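Robot club pre-run safety check, Birkett unit
Filled in by Marisol Bermúdez, checked by Ju-won Ahn
December 22, 2019

1. Emergency stop pressed and released: OK. Bit stiff, but it clicks properly now.
2. Arm bolts tight: OK. I did all four again myself (sorry Ju-won, I know you'd done them).
3. Speed limit set in Nanuleck: OK, 70 per cent. Please don't creep it up to 80 until we've all had a go at the slow version!
4. Gripper fingers, chips and wear: OK. Had a good look at both and gave them a wipe.
5. Safety glasses: one pair short. I've put my name down to bring some in February. 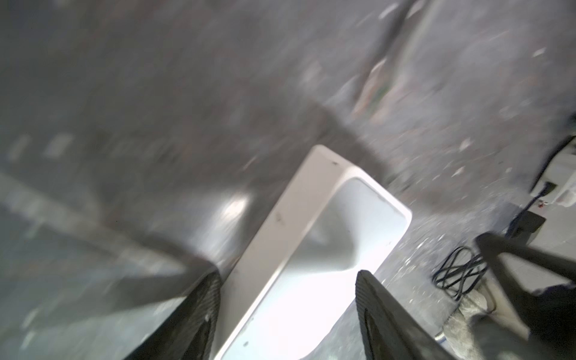
6. Floor and cables: NOT OK, and this is the one I'm going to moan about. Our lifting task for the Coneck round is hard enough without a messy floor, and I'd like whoever sets up next to sweep first and lay things out second. There's a coiled black cable and a crumpled grey cloth lying near the basin, plus little white bits all over the concrete. Cloth in the box, cable along the wall, brush is behind the door. I've left this one open until it's done.
7. Basin checked for sharp edges before handling: OK, but gloves on please, it's ceramic and I don't fancy a trip to A&E.
8. People standing behind the tape: OK after a reminder. The tape itself is peeling at the door end, so I've added a new roll to the shopping list.
9. Log sheet signed: OK, both of us.

Still to do: item 5, item 6, and somebody needs to ring Flalov about the spare finger pads. I tried twice and got the answerphone. Ju-won will do the recheck on item 6 and initial it here: ____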